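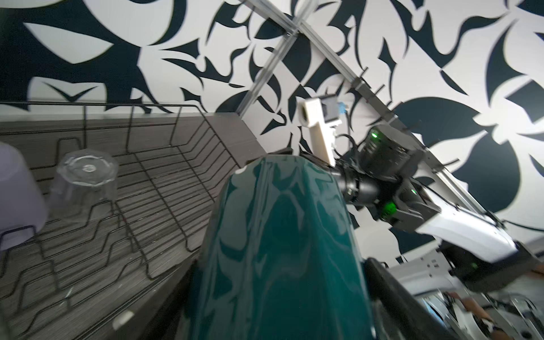

March, 7.40 am, Pearce office. Picking up where I left off on the cabinet timeline. Premier goes on leave for the hip, deputy takes the chair, then the question of who holds Treasury in the gap. Gazette notice has the deputy as acting premier but says nothing on Treasury. Maureen reckons it passes with the chair, Roland reckons it needs its own instrument. Have to settle that before the tracker goes live or the portfolio column is wrong for the whole stretch. Side job, the colour key: the blue for acting ministers is too near the blue for sworn ones, can't tell them apart on the projector. Try a dark teal like the shiny thing against the black and white wallpaper, it holds up well next to a busy pattern and half our charts are hatched now anyway. Hatching stays for vacant.

Source check. Went through the gazette run again, 246 notices from the last election on. Two were duplicates (same swearing in, reissued with a corrected middle name). Took out the earlier one each time and left a note in the remarks field. Roland please don't put them back, I know they look like seperate events.

Treasury gap. Read the standing order again. Wording is "may exercise the functions of", doesn't say "holds". So for the tracker I'd enter:
- portfolio: Treasury
- holder: unchanged
- exercising: deputy, from date of notice
- end: blank until the return notice turns up
Means a second name column. Maureen wanted that last year and I said no. Fine.

10.15. Rang the Zindcombe clerk's office. They keep a paper register of acting appointments, goes back further than the online one. Will scan the pages for us but want it in writing. Sent. Asked for the last 4 parliaments, might be greedy.

Jistora import fell over again on the reshuffle file. It reads "Minister Assisting" as a full minister, so cabinet comes out 5 too big. Fixed by hand for now. Proper fix is a lookup table of titles, on my list, has been on my list. Also it drops the accent in Suvberg's electorate name, no idea why, someone look at the encoding pls.

Lunch. Argued with Roland about whether a minister without portfolio counts as sitting in cabinet when they attend but don't vote. No rule I can find. Left as attending, flagged.

2.30. Drafted the note to go with the public version. Still too long. Cut the bit on convention, kept the bit about dates: we use the date of the notice, not the announcement, and the press nearly always uses the announcment. That'll be most of the complaints we get, same as last time.

Still to do
- second name column in the test copy, then live
- title lookup table
- new colour for acting, print one on the bad printer and see if it reads
- ask Maureen for the old register notes, think they're in the green folder
- chase Zindcombe if no scans by the time the house sits

Test copy is in the shared drive under tracker_new, ignore tracker_new2.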